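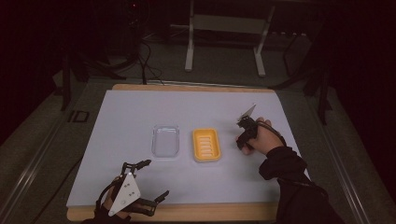
Keeping a Bar of Soap Dry: A Comparison of a Flat Tray and a Two-Part Soap Dish

Rendholm College, Household Products and Materials
Individual project report, submitted 3rd July

1. Background

Bar soap goes soft when it sits in water. Most people have picked up a bar from the side of a sink and found the bottom of it turned to paste. The paste sticks to the dish and gets rinsed away when the dish is cleaned, so part of the bar is thrown out without being used.

Our course asks for a small project on an everyday product, using equipment that can be found at home or borrowed from the department. I chose soap dishes because they are cheap, there are many kinds, and they nearly all claim to do the same job. I wanted to know if a dish with drainage saves enough soap to be worth having, compared with a plain tray that has no drainage at all.

The question for the project was: does a bar of soap last longer on a raised, slotted dish than on a flat one, if it is used the same number of times?

I also wanted to look at cleaning. A dish that saves soap but is hard to clean might end up at the back of a cabinet, and that should count against it.

2. Items used

Clear tray. This is a shallow rectangular plastic tray with rounded corners and a raised rim. The bottom is flat. I took it from a set of drawer organizers, so it was not made for soap, but trays like it are often put next to a sink and used that way.

Soap dish. This is a yellow and white plastic dish in two parts. The yellow part is the upper tray, where the soap goes, and the white part is the base under it. Water goes through the slots in the yellow part and collects in the white part. The two parts come apart for emptying.

Soap. I used pink bars from one multipack sold under the name Golten. A new bar was used for each run. The bars were the same kind and were stored together in their wrappers before the test.

Other items. Kitchen scale, a measuring cup, paper towels, a soft brush, a plastic bowl, and a notebook. The scale was a Fudier kitchen model that reads to the nearest gram. 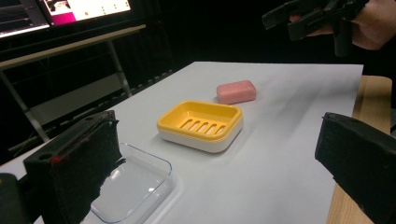

Figure 1. Clear tray on the white work surface. The flat bottom has no ribs or slots.

3. Method

3.1 Setting up

All weighing and inspection was done on the same white surface. A plain surface made it easier to find crumbs of soap, which matters for a pink bar that sheds small pieces when it starts to crack. The washing itself was done at the sink next to the bench.

Before each run I washed the tray or dish with warm water, dried it with a paper towel and left it out overnight. I then weighed it empty. The new bar was unwrapped and weighed separately, and both numbers were written down before the bar was put in place.

3.2 The washing routine

One wash meant the following. Wet both hands under the tap, pick up the bar, turn it over in the hands ten times, put it back and rinse the hands. The bar was put back the same way up each time, with the stamped side on top. I did not shake water off it first. I noticed early on that I shake the bar without thinking about it, so I wrote a reminder on a piece of tape and stuck it to the faucet.

There were 7 washes a day for seven days, so 49 washes per run. The first wash was before breakfast and the last was late in the evening. The gaps between them were not exactly equal because of classes, but I used the same list of times in both runs.

I did the clear tray run first and the soap dish run second. Nothing was emptied or wiped during a run, except for the base of the soap dish, which I emptied on the fourth day. This is explained in section 5.

3.3 Measuring the loss

At the end of each run the bar was lifted off and left on a paper towel for two days so that the water it had taken up could dry out. It was then weighed again. The difference from the starting weight is given below as total loss.

The soap left behind on the tray or dish was also measured. I let everything dry in place, weighed the tray or dish with the residue on it, and took away the empty weight.

3.4 The pour test

The pour test was separate from the washing runs. I filled the measuring cup with 400 ml of water, put a fresh bar in the tray, and poured the water slowly over the bar with the tray standing in the bowl. After one minute I lifted the bar out and looked at how much of its underside was wet. I then did the same with the soap dish. This test was meant to show what happens under a dripping shower head, where much more water reaches the soap than it does at a sink.

4. Results

4.1 Washing runs

The bar kept on the clear tray had a total loss of 29 g. The bar kept on the soap dish lost eight grams less over the same number of washes.

Most of the difference could be accounted for by the residue. The clear tray had a layer of soap stuck to its flat bottom, in the outline of the bar, with a thicker ridge along the side where water had collected. The soap dish had much less. There were thin lines of soap along the edges of the slots and a cloudy film in the white base. After drying, the residue on the tray weighed nine grams and the residue on the dish weighed two grams.

That leaves one gram of difference that is not explained by residue. The scale only reads whole grams, so I would not read anything into it.

4.2 Condition of the bars

The bar from the tray was soft underneath from the second day on. By the fifth day it had to be pulled off the tray, and a small piece came away from one corner. After drying, the underside was rough and had a crack running part of the way across.

The bar from the soap dish stayed firm. It had shallow marks underneath from the raised parts of the dish. These did not make the bar harder to use, and the edges of the marks wore smooth after a few more washes. 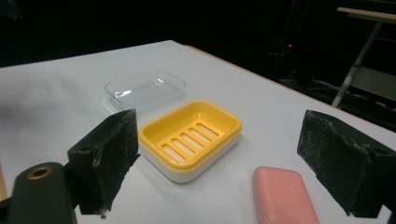

Figure 2. Clear tray, soap dish and one of the pink bars. The drainage slots are in the yellow upper part, with the white base below it.

4.3 Pour test

With the clear tray, water stayed inside the rim and the whole underside of the bar was wet. With the soap dish, the water went down through the slots at first, but the base filled up before I had finished pouring. After that the water level rose to the floor of the yellow part and the extra ran over the side. When I lifted the bar out, most of the underside was wet, and only the two ends were close to dry.

So the dish did better than the tray in this test, but the gap was small. A closed base can only hold so much.

4.4 Cleaning

The clear tray took longer to clean than I expected. The soap had to be soaked before it would come off, and the residue in the corners needed the brush. Since the plastic is clear, it was also difficult to see if it was really clean until it had dried.

The soap dish has more surfaces, but there was less on them. The base rinsed out without brushing. The slots were the slow part, and a folded paper towel pushed through each one worked better than the brush did. Putting the two parts back together took a few seconds.

5. Problems during the test

On the fourth day of the soap dish run, the water in the base was close to the level of the slots. I had planned not to touch anything during a run, but leaving it would have meant the bar was standing in water, and a person using the dish at home would normally have emptied it by then. I emptied it once and made a note. The clear tray was never emptied, so this could be seen as giving the dish an advantage. If I did the work again I would either empty both on the same day or leave both alone.

The two runs were done one after the other. The weather was warmer in the second one, and soap dries faster in a warm room. Running both at the same time with two bars would remove this problem, but it would also mean twice as much hand washing, and my hands were already sore at the end of the first run.

Each run was only done once. A second pair of runs would show how much the result changes from bar to bar.

I had also wanted to include a wooden dish of the Mamo type, with open slats and no base. The one I ordered arrived split along one slat and there was no time to replace it.

6. Discussion

The main result is that the soap dish reduced the loss, and that nearly all of the saving was soap that would have ended up stuck to the tray. The drainage slots did not change how much soap came off in the hands, which makes sense, as the washing was the same.

The base matters as much as the slots do. While there is space under the soap, the dish works well. When the base is full the bar is back to sitting in water, and this happened in the pour test and very nearly in the washing run. At a sink, emptying it every three days should be enough for one person. In a shower, I would pick a dish with an open bottom instead.

The clear tray is not a good place to keep a wet bar. It would be fine for a bar that is still wrapped, or for a nail brush and other small things.

7. Further work

The next step would be to repeat the washing runs in November, when the heating is on and the air in the building is drier, and to include the wooden dish. I would also like to test a softer soap. The bars used here are quite hard when new, and handmade soap with more oil in it might show a larger difference between the dishes.

A scale that reads to a tenth of a gram should be booked before starting. The department has one, but it was in use during both of my runs.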